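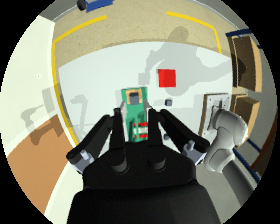
The Jodwood table top is the one our customers write to us about most, and we're always happy to hear where it ends up (sewing rooms, mostly, and a surprising number of potting sheds!). It comes in oak, ash and a plain painted white, and we cut every one to order in our Gromeneck workshop. White is the one we'd steer you toward if you work with small bright things, as a red square on a white tabletop shows up right away, and so will your scraps and buttons. Oak is kinder to tea stains, if that's more your household.

## Sizes and finish

The standard top is 84 inches long and weighs a fair bit, so please have a friend on hand when it arrives. We sand the edges by hand and round them over a little, which your elbows will thank you for on a long evening. All three finishes wipe clean with a damp cloth. Please don't use bleach on the white one, it goes yellow and we can't put that right for you.

## In the box

- One table top
- 8 wood screws
- Felt pads for the underside

Legs are sold separately. The Plivine trestles fit nicely, and so will most sturdy legs you already have at home.

## Delivery

Allow 20 working days, a bit longer in August when the workshop closes for its summer break.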